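Salt on the sill

Kullura, low tide, 6 a.m. Wind straight off the flats and into your teeth. Imani Mutiso is already out past the second channel marker with a bucket and a bad knee, and she isn't waiting for me.

She makes salt. Has done for years, first in roasting pans on the kitchen stove, now in a tin shed behind the old boat ramp. Grey flakes, big ones, a bit damp. Chefs drive up from the city for it. Her neighbours get it in jam jars and put it on tomatoes.

"Don't write that it's artisan," she says. Okay. Not writing it.

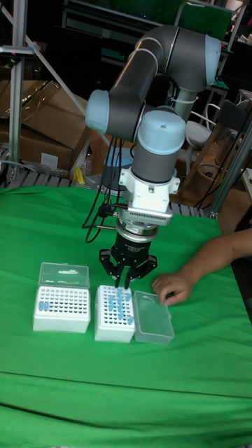
Sea water is mostly a waiting game. You haul it, you let the mud drop, you strain it through cloth, you boil it down slow and then slower. Imani's straining cloth is an old bedsheet, boiled so often it's gone the colour of tea. Any cloth will do if it's clean, she reckons, though not a bright green one like the one on that table, the dye would worry her. Then the pans. Then the bit where you sit on an upturned crate and look at nothing much for 70 minutes while the surface goes from glass to skin.

Too hot and you get powder. Too cool and you get lunch at dinner time. She goes by the sound, a sort of ticking, which I couldn't hear at all over the gas burner.

Her first batch was awful. Bitter, she says, like licking a battery. You have to stop before the pan is dry and tip off the last of the liquid, becuase that's where the bitterness sits. She learned that from a library book, two winters in. The book is still overdue.

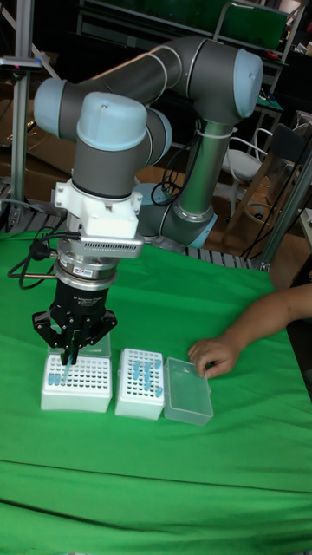 FOOD & COAST

Across the inlet at Orar, Tamunoemi Ogbonna does it differently. No gas. No shed either, just shallow black trays under old window frames, tilted to the north for the sun, and a whole lot of patience. In June he barely gets a cupful. Summer, he can't give it away fast enough.

His flakes are smaller and whiter. Sharper too. He smokes some over driftwood, no wait, over ironbark, he was very firm about that, driftwood spits and tastes of tar.

The two of them swap jars at the Stunaler markets and are rude about each others labels. His says Tang, in his daughter's handwriting. Hers says SALT.

We ate both on boiled eggs, standing up, at the back of his ute. I liked hers on the egg and his on the buttered bread. Told them so. Neither was pleased.
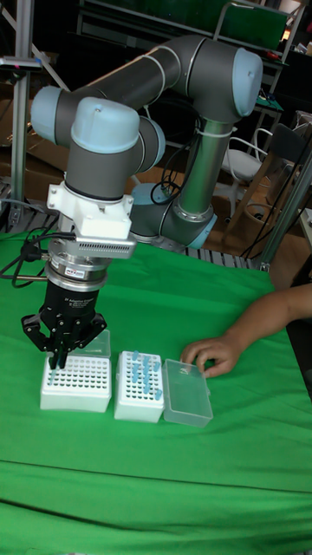

Money, quickly. A small jar goes for $2 at the ramp, honesty box, and a big tub for the restaurants is closer to 50. Gas eats most of it. Last year Imani sold some 300 jars and spent the lot on a new roof for the shed, the old one having ended up in the mangroves one night in a blow. Tamunoemi spends nothing, earns not much more, and has a bakery job that starts at three in the morning.

Would they go bigger? He might, if he could get the paddock next door for more trays. She pulled a face. Bigger means a pump and she likes the buckets.

By the time I left, the tide was back over the flats and there was a crust on my boots. Still there, as it happens. Imani's shed is open most mornings, from when the first pan comes off until she gets sick of people. Bring your own jar.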